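4.2 The pushing-down problem

Okay, so this is the failure that ate most of our June. We ran 2910 grasp attempts on the Danell bench, and 576 of them ended in a force stop. I'd expected the cans to be the trouble. Nope, it was the soft stuff! Our planner, Cotach, takes its target height from a single depth reading, and shiny, wrinkled plastic gives it terrible numbers (sometimes the pouch reads lower than the table it's lying on). So the arm heads for a height it can't reach, and it keeps on pushing. Figure 3 has the finger down on a green snack pouch, with a can and an orange ball farther left.
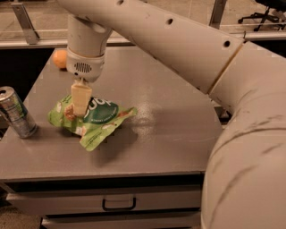 Figure 3. Gripper finger pressing on a crumpled pouch.

4.3 What we changed

First we dropped the force limit to 50 newtons, which I wish we'd done on day one. Then we had Satadum, our logging tool, flag any descent where the force climbed for 2 seconds without a grasp. That caught a lot of bad runs early, but it also killed a few good ones, mostly on stiff boxes, and we still haven't sorted those out. The retry rule is the same one we used on the Tshabalala bench.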